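Trekska Bailly travel pack: a long review from a chronic overpacker

Posted 24/11/2018

I've gone through a lot of bags. Wheelie ones that died on cobblestones, a duffel that gave me a sore shoulder for a month, and an enormous hiking pack I bought for a trip where I did precisely no hiking. So when the Trekska Bailly came up on special for $173 I thought, right, carry-on only from now on, no more standing at the carousel in Hobart watching the same pram go round.

I've now had it on three trips: a week in Tassie, a few days up the coast by train, and a 666 km drive to my cousin's wedding with far too many shoes. It's had a fair go.

First impressions

It's a clamshell, so it unzips all the way around and opens like a suitcase. If you've ever dug to the bottom of a top-loader for undies in a hostel dorm with the lights off you'll know why I was so keen on this! The zips are chunky and haven't snagged. On my kitchen scales it came in at 2,014 grams empty, which is heavier than I'd hoped. Some airlines are very strict at the gate and you do give up a decent chunk of your allowance before a single sock goes in.

The harness is lovely though. Proper padded hip belt, and it all tucks away behind a flap when you want to look vaguely respectable.

What fits

More than I expected. My usual load is five tops, two pairs of pants, a light puffer, thongs, toiletries, a kindle, chargers and a swimming kit. I roll everything except the puffer. The mesh side is deep enough for shoes, and the other side has compression straps that work (looking at you, old duffel).

The swimming kit is bathers, goggles and a microfibre towel, and the towel is the one thing I never leave behind. Mine are plain royal blue ones with a stitched hem, the sort you'd pick up in a multipack. I lay one out flat, fold it in thirds lengthways and roll it from the short end, and it slides down beside the shoes. 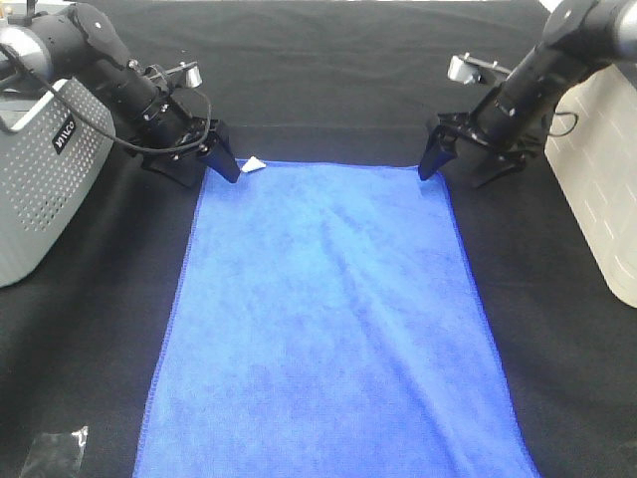
Comfort on your back

I'm 168 cm-ish on a good day and the back length suits me fine. With the hip belt done up I walked from the station to our place up a truly rude hill and didn't hate my life. Without the hip belt, the shoulder straps dig in after a while. They're a bit narrow where they come over the collarbone, and the sternum strap slips down whenever I bend over. I've put a hair elastic on it and that seems to have fixed it.

It gets sweaty too. There's a channel down the middle of the back panel that's meant to let air through, and in February in Brisbane it did nothing whatsoever.

Pockets, good and bad

The top pocket is brilliant. Sunnies, passport, lip balm, snacks, all in there. The laptop sleeve sits against your back, where it should be, and took my old 15-inch with room to spare.

The front pocket I could do without. It's flat and shares its space with the main compartment, so once the bag's full you can get maybe a map in there. I'd hoped to keep my towel in it for quick swims, but even a thin one turns into a lump once the main bit is packed. It lives in the drink bottle pocket on beach days and the bottle goes in my hand. 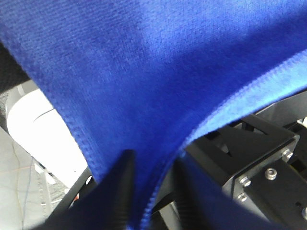 Royal blue microfibre, with the stitched hem at close range.

How it compares

Before this I borrowed a Hurora from a mate at work for a long weekend. The Hurora is lighter and looks sharper, but it's a top-loader and the hip belt is basically a ribbon. I also tried on a Prollura in the shop. Gorgeous fabric, clever little key clip, and a price that made me put it straight back on the hook. If I flew every fortnight I might think differently.

One thing I do miss from the Hurora is the row of loops down the outside. The Bailly only has one on each side, down low, so anything you hang off it to air bangs against your leg. I've gone back to drying bits and pieces wherever I'm staying, usually off a coat hook or the end of a bunk, and packing them last.
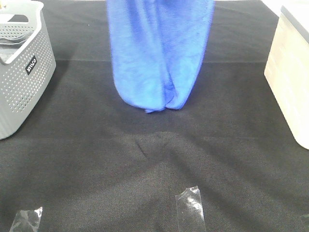
Does it really count as carry-on?
On the two airlines I've flown with it, it went on without a fuss as long as I left the front pocket empty and did the compression straps up tight. Check your own airline's limits before you go, especially the weight.

Would I buy it again?

Yep, at the sale price. At full price I'd want a rain cover thrown in, and there isn't one. I've been using a garbage bag as a liner, and my clothes have stayed dry through one very wet afternoon in Launceston. Four stars from me, and it'd be four and a half if they sorted out that sternum strap.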